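Finished The Salt Ledger last night

I bought The Salt Ledger in December and then let it sit under two library books until the library wanted them back. It's by Bukola Obi, it runs 184 pages in the paperback, and I read most of it over two evenings.

The story is set in Clarkberg, a river town where the salt works has shut down. A bookkeeper named Irma stays on to close out the accounts. She finds a set of payments to a man in Hirkau who has been dead for years, and she has to decide whether to tell the family that owned the place. That's most of the plot. The rest is Irma eating lunch, Irma on the bus, Irma arguing with her sister about a roof. 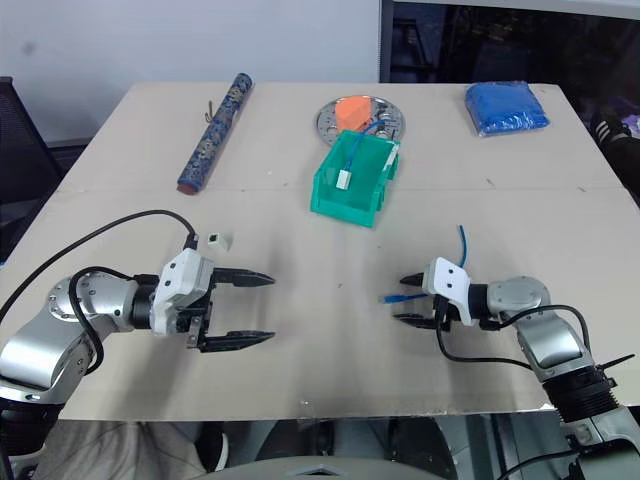
I liked the sister more than Irma. She gets the only funny lines in the book, and she's right about the roof. Obi writes their phone calls without quotation marks, and for the first two or three I lost track of who was talking. After that I stopped noticing. The calls are short, usually less than a page, and each one leaves something out that you pick up later from Irma's side.

The middle is slow. There is a long chapter about an audit that I think could have been half as long – I put the book down there and did the dishes. It picks up again when Irma takes the train to Hirkau on page 61 of the second part (the numbering starts over, which annoyed me).

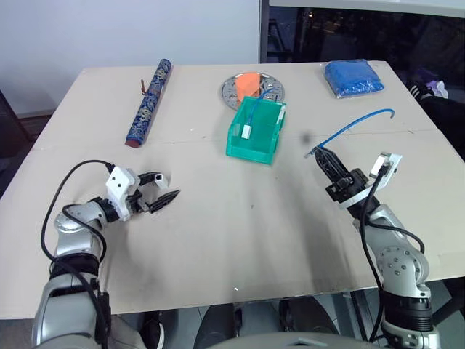
2 min read

The ending has divided people in my reading group. There are 8 of us, and Tsutomu Kudo was the only one who thought Irma should have burned the ledger. I thought he was wrong when he said it, and I've come around a little since. She keeps it in a kitchen drawer and never opens it again, and I'm not sure that's any braver.

One complaint about the edition. Nishimura put it out in very small type with narrow margins, and my copy has a blank page where the start of a chapter should be. I wrote to them and got a polite reply and no new copy. The first printing was some 500 copies, so maybe they don't have spares. 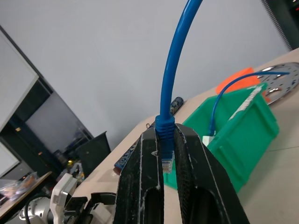
Blue cable, held at the boot.

Next up is Jivo, her earlier one, which is told by a ferry pilot and is supposed to be longer and messier. Tsutomu is lending me his copy. If the audit chapter put you off Obi, he says to try that one first.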